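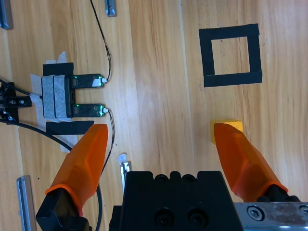 Lesezeit: 2 Minuten

Sidholmer Lichttage

Die Sidholmer Lichttage sind ein Festival für Lichtkunst, Gestaltung und zeitgenössische Musik in der Hafenstadt Sidholm. Sie finden jährlich im August statt und werden vom Kulturverein Grorero in Zusammenarbeit mit der Stadtverwaltung ausgerichtet. Hauptspielort ist die Insel Illelen, die über eine Fußgängerbrücke mit der Altstadt verbunden ist. Weitere Arbeiten werden am Ostkai, im ehemaligen Zollhaus und in der Petrikirche gezeigt.

Geschichte

Das Festival ging aus einer Reihe von Abendkonzerten hervor, die der Verein Grorero auf der Freitreppe des Zollhauses veranstaltete. Zur Beleuchtung der Bühne wurden damals Studierende der örtlichen Werkkunstschule herangezogen, deren Entwürfe bald eigene Besucher anzogen. Im dritten Jahr erhielt die Lichtkunst einen eigenen Programmteil, im fünften wurde die Veranstaltung auf die Insel Illelen ausgedehnt und bekam ihren heutigen Namen.
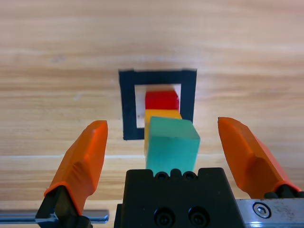
Mit der Ausdehnung auf die Insel änderte sich auch die Finanzierung. Bis dahin hatte der Verein die Kosten aus Mitgliedsbeiträgen und Spenden gedeckt; seither trägt die Stadt die Ausgaben für Brückensicherung, Fährbetrieb und Strom. Der Eintritt zu den Außenflächen blieb frei. Für die Konzerte in der Petrikirche, die 800 Sitzplätze hat, werden Karten verkauft.

Die künstlerische Leitung liegt bei der Szenografin Tracey Bainbridge. Unter ihr wurde die Zahl der eingeladenen Arbeiten auf 50 begrenzt, nachdem Anwohner des Ostkais über die Dauer des abendlichen Betriebs geklagt hatten. Die Installationen werden seitdem um Mitternacht abgeschaltet.
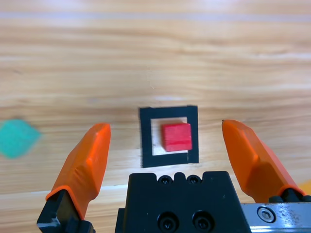 Sidholmer Kulturlexikon, Band 2

Programm

Eröffnet wird das Festival bei Sonnenuntergang mit einem Glockenspielkonzert vom Turm der Petrikirche. Im Mittelpunkt steht jeweils eine Großinstallation auf der Südwiese von Illelen, die als Auftragsarbeit entsteht und nach dem Ende des Festivals abgebaut wird. Eine Ausnahme bildet »Paiva«, ein begehbarer Bogengang mit 2.739 einzeln angesteuerten Leuchten, den die Stadt ankaufte und am Fähranleger dauerhaft aufstellen ließ.

Neben den Installationen umfasst das Programm Werkstattgespräche, Führungen durch die Ateliers der Werkkunstschule und einen Wettbewerb für Nachwuchsgestalter. Der Wettbewerb wird offen ausgeschrieben, die Jury tagt nicht öffentlich. 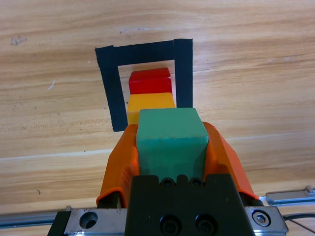

Die prämierten Entwürfe werden im Folgejahr im Zollhaus ausgeführt. Der Verein stellt dafür Material und Werkstattplätze zur Verfügung, die Rechte verbleiben bei den Urhebern.

Rezeption

Die regionale Presse hob wiederholt die Verbindung von Hafenarchitektur und Musik hervor. Kritisiert wurden die langen Wartezeiten an der Brücke und die geringe Zahl barrierefreier Wege auf der Insel. Ein befestigter Rundweg wurde daraufhin angelegt, er erschließt allerdings nur den südlichen Teil von Illelen.

Siehe auch: Petrikirche (Sidholm), Werkkunstschule Sidholm, Zollhaus am Ostkai

Letzte Bearbeitung: 19. Juni 2020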